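Ovitz stellt auf neue Restmülltarife um

Die Gemeinde Ovitz rechnet die Abfuhr von Restmüll ab April nach Leerungen ab. Das hat der Gemeinderat beschlossen. Bisher zahlte jeder Haushalt eine Pauschale von 196 Euro im Jahr, unabhängig davon, wie oft die Tonne an der Straße stand.
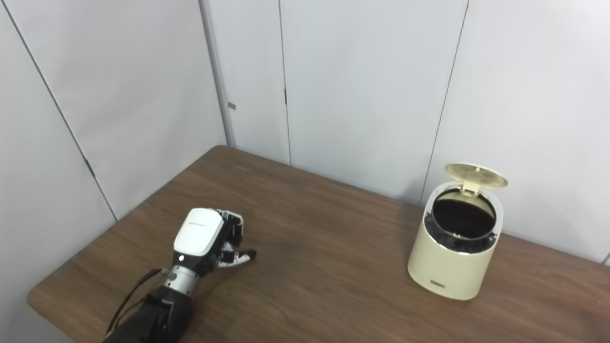
Was sich ändert

Künftig gilt ein Grundbetrag von 80 Euro, in dem acht Leerungen enthalten sind. Jede weitere wird einzeln berechnet. Für Papier und Bioabfall bleibt die Abholung kostenlos. Zerknülltes Papier gehört nach Angaben der Gemeinde in die Papiertonne, benutzte Taschentücher und Küchenpapier dagegen in den Restmüll. 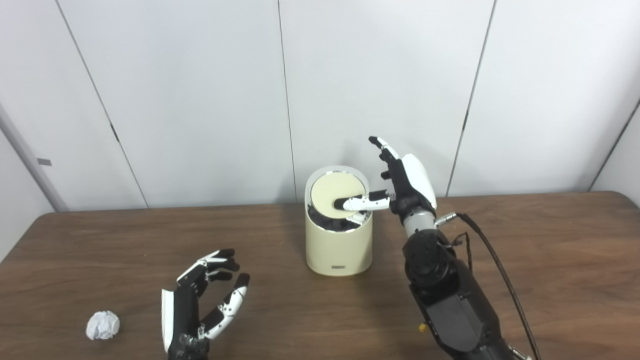
Die Abfuhr übernimmt weiterhin die Firma Virko, deren Vertrag um zwei Jahre verlängert wurde. Wer eine kleinere Tonne möchte, kann sie beim Bürgerbüro beantragen. Der Tausch ist einmal pro Haushalt gebührenfrei. Die neuen Bescheide werden mit der Grundsteuer verschickt.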